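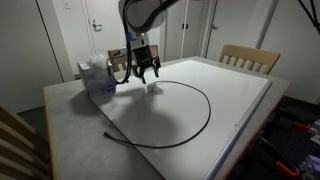 ok so I have now lived in this apartment through one whole summer without AC and I have Thoughts about fans. thread, because I've been boring my coworkers with this and they've started eating lunch elsewhere

background: top floor, west windows, black tar roof right over my bed. I moved in back in April when it was lovely and breezy and I said out loud to the landlord "oh I won't need a window unit." he did not correct me!!

first fan was a Pliltetti tower fan. looks great, very slim, has a remote the size of a cracker. moves air the way a polite person blows on soup. I kept it for two weeks and then put it in the hallway where it mostly bothers the coats

second was a box fan from the hardware store on Prasertsri (the street, not the restaurant, although the restaurant is also good and has AC, and I ate there a LOT in July). no brand I can find anywhere on it. three speeds: loud, louder, airport. best money I spent all year

the big discovery for me was pointing it OUT the window. I'd been blowing the hot outside air onto my face like a fool. turn it around after sunset, crack a window on the other side of the apartment, shut every door in between that you don't need, and the whole place starts pulling air through. you can feel it on your ankles

you do have to block the gaps around the fan or it just sucks the same air back in. I used a cut up moving box and painter's tape. it's ugly. my mom asked on video if someone had broken the window

curtains next. I bought the Filonell blackout ones in "oatmeal" and closed them every day before work on the west side. huge difference in the bedroom, less in the kitchen, where the window is a weird width and the panel stops short so there's a stripe of sun that cooks whatever's on the counter. lost a good avocado to the stripe

things people told me to try, with grades:
frozen water bottle in front of the fan: C, nice for ten minutes, then you have a puddle
damp sheet: D minus, I live somewhere humid, I was just a person in a damp sheet
feet in a bucket: A, no notes
sleeping on the floor: B for temperature, F for being over 30

electric bill for the box fan running basically nonstop was way less scary than I expected btw. my upstairs-neighbor-from-my-last-place runs a portable AC and her July bill was $254. mine was less than half that and I was only crying a little

cleaning: please clean your fan. I took the grille off mine last night and what came off the blades could have been knitted into a hat. dish soap, warm water, let it dry all the way, put it back. it's quieter now too, it's gone down to just "loud"

someone in the replies is asking about ceiling fans. I rent, and my ceiling is low enough that I can put my palm flat on it, so I'd be removing my own head. if you own your place go for it and tell me how it goes

anyway it's 9/15/18 and still gross out and I'm not putting anything away yet. last year it got hot again the minute I packed up my shorts

oh and if anyone local wants a Pliltetti tower fan, works fine, remote included, you can have it for a bag of ice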